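Fleece blanket shedding on everything after a wash
Asked by Kadri Šimkus in Laundry and Bedding

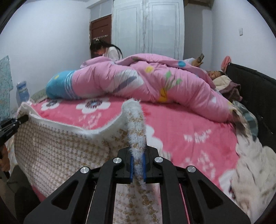 Question

I have a white fleece blanket with a tan houndstooth pattern and a fluffy border. Washed it on Wednesday at 60 with two bath towels and now it leaves white bits on the sheet and on my jumpers. The border has gone a bit flat too. Is it ruined or can I get it back? I don't have a tumble dryer, only a rack in the hall.

2 answers

Emanuel Toma
60 is too hot for fleece. Do it at 30 on its own, short cycle, lowest spin. Towels are the worst thing to put in with it -- the lint goes straight into the pile and then comes off on your clothes, so some of what you're seeing may be towel.
Shake it outside first, both sides. Then wash with half the usual liquid and no softener. Dry it flat over two rails of the rack, and when it is nearly dry go over the border with a soft clothes brush, one direction only. Mine took two washes before it stopped. If the tips of the pile feel hard, that is heat damage and brushing won't do much.

Hesinari162
I just put mine in with everything and it's fine. Clean your filter though. Mine was full of fluff. Sticky roller for the jumpers -- the cheap ones work.

Marked as solved by Kadri Šimkus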